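Section 8. Setting up the table cell and looking after the hands

This section covers the two-armed robot when it works standing at a table with moulded parts and a storage bin. Read Section 2 (Emergency stop and power) first. Two people are needed for steps 1 to 6, one of them at the stop button throughout.
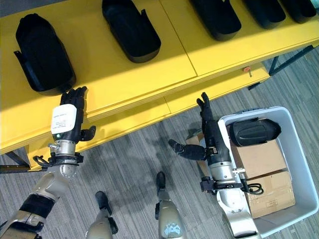
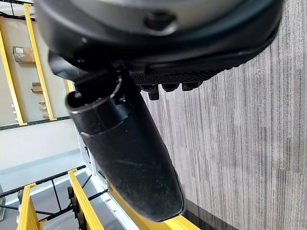 8.1 Placing the table and bin

1. Switch the arms to Hold and wait for the status line in Rilex to read HELD.

2. Set the table square to the robot. Check that all its feet are down on the floor and that the top does not rock when you lean on a corner.

3. Stand the robot facing the long edge of the table. With both elbows bent, the fingertips should reach 50 mm past the front edge without the body leaning.

4. Put the bin on the floor to the robot's right. Leave a gap of 400 mm between the bin and the nearest foot. If a foot touches the bin while the robot is balancing, it will step to correct itself.

5. Lay the parts in a row along the table with their openings facing up. Leave room for a hand between one part and the next.

6. Clear loose packaging from the floor between the feet and the table. Flat card slides on carpet tiles and counts as a trip hazard for the robot as well as for you.

Note: Strong sunlight on the table top can upset the head camera. If Rilex shows "Low contrast", draw the blind or turn the table, then repeat step 3.

8.2 Checking the wrists and cables

Do this at the start of each shift and after any knock.

1. Lower both arms to the service pose (Rilex menu, Arms, Service).

2. Press the stop button and leave it pressed. Wait until the drives are silent.

3. Look along each cable bundle from the forearm to the wrist. The loop must be free to move on all sides. A tight loop will pull on the connector when the wrist turns. A very slack one will catch on the table edge.

4. Try each wrist bolt with the short hex key. It should not turn under finger pressure. If one does, tighten it with the torque driver supplied, at the setting printed in the lid of the Destau tool case.

5. Wipe the fingers with a dry, lint-free cloth. Dust and pale scuffs on the surface do no harm. A split, a flat spot or a lifted edge means the finger must be changed (see 8.4).

6. Hold each finger by the tip and move it gently from side to side. A little play is normal – a click is not.

CAUTION: Never pull a finger straight to test it. The tendon inside can jump its guide, and the hand then has to go back to Falarby for repair.

CAUTION: Do not use solvent or spray cleaner on rubber grip surfaces. They harden and lose their hold.

8.3 First run after set-up

1. Release the stop button and let the hands go through their homing routine. Keep clear of the table while they do.

2. Choose Slow in Rilex and run one pick with each hand.

3. Watch the thumb as the hand comes down to the table. It sticks out further than most people expect and is the part most likely to strike the bin rim.

4. If both picks finish without a warning, choose Normal.

8.4 When to change a finger

Change a finger when Rilex reports wear, when it fails the check in 8.2, or after 2,000 picks, whichever comes first. Use only the Matheson finger set listed in Section 11. Left and right sets differ and will not fit the wrong hand. Enter the change in the cell log with the date and your initials.

Questions about this section go to Morag Farquharson, cell support.

Section 8 last revised 12 April 2026.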